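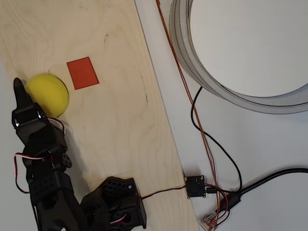

Section 5. Preparing and oiling the plywood top

Read this section through before you open the oil. It covers the plain plywood tops supplied with the Camano table and the Camano side bench. Tops ordered with a factory finish go straight to Section 6.

The plain top leaves the Brelley workshop sanded but not sealed. It will take up water, coffee and grease from the first day, so finish it before you use it. You can oil it on the base or off it. Off the base is easier if you have a second table to lay it on.

Before you start

You will need:

Sandpaper, 180 and 240 grit
A flat sanding block, cork or rubber
A vacuum with a soft brush
Lint-free cotton cloths
The can of Cheetham hard oil from the parts box
Nitrile gloves
A metal bucket or tin with a lid, part filled with water
Four blocks of scrap wood, all the same height

The can covers both faces and all edges of one table top, two coats each. If you are finishing the bench as well, order a second can, part number 1459.

CAUTION: Cloths wet with oil can heat up and catch fire without a flame or spark. Do not ball them up or put them in the trash. Put each cloth under water in the metal bucket as soon as you finish with it, and close the lid. Ask your local waste service how to dispose of them.

CAUTION: Work with the windows open. Keep the can away from stoves, heaters and pilot lights. Keep children and pets out of the room until the oil has dried.

5.1 Let the top rest

1. Unwrap the top completely. Plastic left on one face can make the board cup.
2. Stand it on its long edge in the room where it will be used, or lay it on the four blocks so air reaches the underside.
3. Leave it for two days. Keep it out of direct sun and at least a yard from a radiator.
4. Check it with a straightedge. A slight bow will pull flat when the top is screwed to the base. If you can slide a pencil under the middle of the straightedge, stop and contact your dealer before sanding.

Note: Knots, streaks and wavy grain are normal in the face veneer and are not covered by the warranty. Open splits and loose patches are. Report them before you apply any finish.

5.2 Sand

1. Choose which face will be up. Mark the other one lightly in pencil.
2. Wrap the 180 paper around the block and sand with the grain. Use even strokes and let the block overhang the edge by no more than a third of its length.
3. Go over each edge with two or three light passes to take off the sharp corner.
4. Vacuum the board, then repeat with 240.
5. Vacuum again and wipe with a dry cloth. A damp cloth will raise the grain, and you will have to sand again.

CAUTION: The face veneer is thin. Do not use a belt sander. If you use an orbital sander, keep it moving and do not tilt it. Once the veneer is sanded through, the top cannot be repaired.

Note: Wear a dust mask for this step. Fine dust that settles on nearby furniture will get into the wet oil later, so clean the whole work area before you go on.

5.3 First coat

1. Set the top on the blocks with the underside up. Put on gloves.
2. Stir the oil with a clean stick. Do not shake the can.
3. Test a patch near one corner of the underside and let it dry overnight. The oil darkens pale wood and brings out the grain. If you don't like the color, this is the time to stop.
4. Pour a small pool on the board and spread it with a cloth, working with the grain. Cover the underside first, then the edges.
5. Wait 15 minutes. If dull spots appear, add a little more oil there.
6. Wipe off everything that has not soaked in. The surface should feel almost dry.
7. Let it dry overnight, turn the board over, and do the same on the top face.

The edges take more oil than the faces because the end grain is exposed. Go back to them once or twice during the 15 minutes.

Note: Oil that is left standing turns sticky. If this happens, rub the area with a cloth dampened with fresh oil, wait a few minutes, and wipe it dry.

5.4 Second coat

1. Wait at least 24 hours after oiling the top face.
2. Rub both faces lightly with used 240 paper. You only need to knock down raised fibers.
3. Vacuum and wipe.
4. Apply the second coat as in 5.3, using about half as much oil.
5. Wipe dry and leave for 24 hours before fixing the top to the base.

5.5 Curing and first use

The top can carry light items after two days. It reaches full hardness in two weeks. Until then:

Wipe up spills right away.
Do not use tablecloths, rubber mats or desk pads.
Do not set down hot pans or cups.
Clean with a dry cloth only.

After two weeks, clean with a well wrung cloth and mild soap. Avoid scouring pads, bleach and ammonia. Colored foam, rubber and dyed paper can leave marks on oiled wood if they stay in one place for months, so move such things now and then.

Re-oil the top once a year, or when water no longer beads on it. One thin coat is enough. Rings and light scratches can be sanded out with 240 paper and spot oiled.

For replacement blocks, oil or screws, see the parts list on page 166. Owners of the older Cisarov base should read Section 7 before drilling, as the hole pattern is different.

Text: Renzo Marras
Revised 15 November 2019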